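Belto has changed the hydration figure in its standard bread roll formula, the Tumholm bakery supplier said in its September bulletin. The new sheet, numbered 1221, replaces the version in use for the past 4 years. Water is reduced to allow for the lower absorption of this season's flour from the Fung mill. 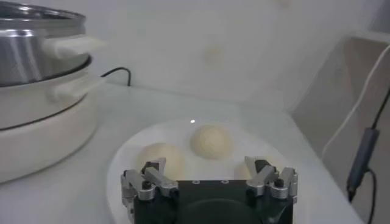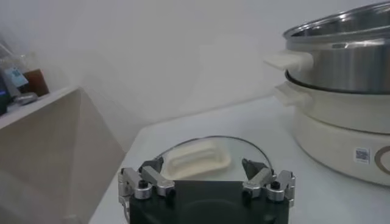
Salt and yeast are unchanged. Final proof is extended by 3 minutes, and the recommended storage limit for opened flour sacks is now 34 days. Customers using Skiller recipe software must enter the revised values by hand until the next update.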